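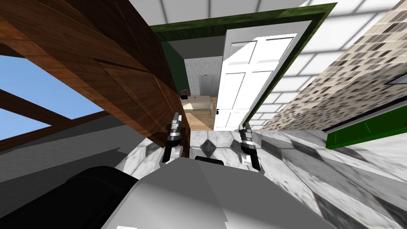

Start pose for the doorway runs, seen from the robot's own view. Both grippers up, door open.

Simulation board > Methods and results > Does tilting the view in training help with doorways?

pelier_fan
Posted Friday, December 25, 2020

Happy Christmas to anyone else hiding from the washing up! I promised I'd write up the tilt result, so I've sat down with a mince pie to do it properly.

As some of you know, I've been training a two-armed robot to get through doorways in rendered houses, using the Koppel scenes and the Prever controller. The change this time was to lean the robot's view over by a random amount at the start of each run, sometimes quite steeply, as in the one at the top. I trained on 950 runs with the tilt and another 950 without it, and then tested each on 200 fresh runs, all of them tilted. The level-trained version failed 258 times before I realised I'd left the retries switched on (my own silly fault), so I've thrown that count away and started again with one attempt each. With that put right, the tilt-trained version failed 27 of its 200. The level one is still going and I'll add it when it's done, but it is already well past that.

gakon_two
Lovely write-up, and thank you for owning up to the retries, I've done the same thing more than once. I'm not convinced by the test though. If every test run is tilted, then of course the one that trained on tilt does better. What does it do on a level floor with a level view?

marblefloor
I'd ask the same. I also wonder about the floor in that house – white marble with grey veins and those black diamonds set into it. My own model gets very attached to strong floor patterns and steers by them. Have you tried it with the diamonds taken out?

pelier_fan
Both fair. I haven't run the level test yet, and I should have done that first. As for the diamonds, I hadn't thought of them at all! There's one right between the grippers at the start, so it would be an easy thing to latch on to. I can swap the floor for plain tiles.

oldhinge
I'll disagree with the pair of you a little. A real robot going over a threshold does pitch and roll, so a tilted test is a perfectly sensible thing to care about. I'd be happier with smaller angles, mind you. Nothing I've worked with would still be upright at that slant.

gakon_two
I don't mind the tilted test, I mind it being the only one. Give us both tables side by side and I'll go quiet.

pelier_fan
Level test is queued behind the current one, and I'll do the plain floor after that with the same starts. I'll put both tables in this thread, along with the angles for oldhinge.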